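Winder's warming center plan leaves a lot out

The city of Winder says it will have 40 overnight beds open by December, in the old Drolla building on the east side. That would be good news if we hadn't heard it before. Last year's number was also 40, and on the coldest night we were able to confirm 17.

The new plan runs to 3 pages. It gives the beds half a paragraph. There is a longer section on signs. It says the doors will open when the forecast drops below freezing, but it doesn't say whose forecast, or what time of day the call gets made. People who sleep outside need to know by midafternoon if they are going to get across town, and the last bus on that route leaves well before dark.

Then there is the contract. Gouveia, the company picked to run the site, will be paid $3,800 a week whether the doors open or not. Maybe that's what it costs to keep staff on call. We asked for the breakdown and were told it would be posted - it hasn't been.

We also asked what happens to people with pets, couples, and anyone working a night shift. The reply was that those questions are "under review." They were under review last winter, too.

We'd be glad to be wrong about all this. If you stay at the Drolla site this season, or get turned away from it, write to us at the Wetidard newsletter and tell us how it went.

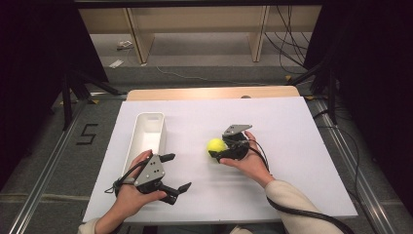
A tennis ball and a white bin on the table.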